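Drekby grippers: setup and upkeep notes

Last updated 2 June 2018

Drekby is our pair of hand-held grippers, and this README covers how we get the pair ready and keep it healthy. It's a lovely thing to work with once it's set up right! Anyone on the Toledo floor can follow these steps.

Before a session

Charge both units for 40 minutes. Wipe the black finger pads with a dry cloth (no cleaner, it leaves them slick). Check that each marker cube sits square on its base, then open and close the fingers 20 times, slowly. You want the same easy feel all the way through. If one side drags, look at the pivot before you touch anything in Hitow, our calibration script.

Calibration

Run Hitow with both grippers over the table and the cubes facing out. It takes 15 seconds per side, and watching the numbers settle is still my favorite part of the morning.

Upkeep

Pads get swapped every 10 sessions. Cable checks are weekly. We changed the pivot grease in May and the motion is so much smoother now.

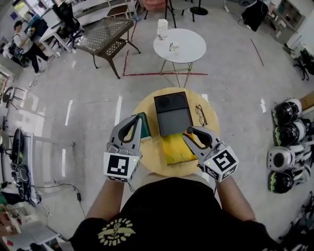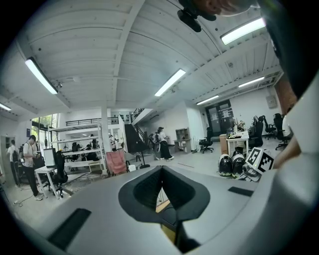

Drekby grippers on the floor. First picture: both held over the small round table. Second: a view across the body of one gripper.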